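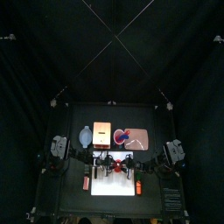

Bench with dark curtain on three sides.

Section 4. Setting up the Trovden 86 bench welder (MIG)

Read section 3 first if you haven't bolted the feeder on yet. Applies to units built after December, older ones have the earth stud on the other side.

You will need: 5 mm hex key, side cutters, wire spool, regulator, leather gloves. Helmet. Not sunnies.

4.1 Earth clamp and torch

1. Power off at the wall. Not just the front switch.
2. Earth lead into the negative socket, quarter turn to the right till it locks.
3. Torch lead into the euro socket. Line up the pins, push, do up the collar by hand. No pliers.
4. Clamp on bare metal. Grind off paint, mill scale, rust, whatever's there. A bad earth gives you a spluttery arc and you'll blame the wire.

Note: gasless wire needs the polarity swapped. Link is behind the side door. Do it before you load the spool, it's a pain after.

4.2 Gas

5. Chain the bottle upright to the cart or wall before taking the cap off.
6. Crack the valve for a second to clear any grit, then fit the regulator. Snug, not gorilla tight.
7. Open the valve slowly. Stand to the side of the gauge.
8. Soapy water on every joint. Bubbles = redo it.

CAUTION: shielding gas pushes the air out of small rooms. Door open, fan on low, and don't aim the fan at the weld or you'll get porosity. 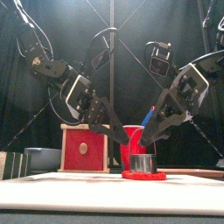
4.3 Loading wire

9. Open the side door. Spool on the hub, wire coming off the bottom.
10. Snip the bent end off and round the tip a bit. Hold on to the wire, it will unravel if you let go.
11. Through the inlet guide, over the roller groove, into the liner. Check the groove size is right for teh wire. Size is stamped on the edge of the roller.
12. Close the pressure arm. Tension at 2 to start.
13. Take the contact tip and nozzle off, keep the torch lead straight, hold the trigger till wire pokes out. Keep your face and fingers clear of the end.
14. Tip and nozzle back on. Trim the wire.

4.4 First test bead

15. Scrap plate, clean. Set 80 amps for thin stuff and go up from there.
16. Run a short bead. Popping and stubbing, drop the wire speed. Wire burning back to the tip, raise it.
17. Write down what worked. Theres a table inside the door for it.

If the display shows E 235 the unit is too hot. Leave it switched on so the fan can run, and wait. Don't cover the vents.

Spare tips and liners: ask for Clorka kit 2193. Anything else, Lambros Zervas on the service desk.

Sheet revised 2023-02-17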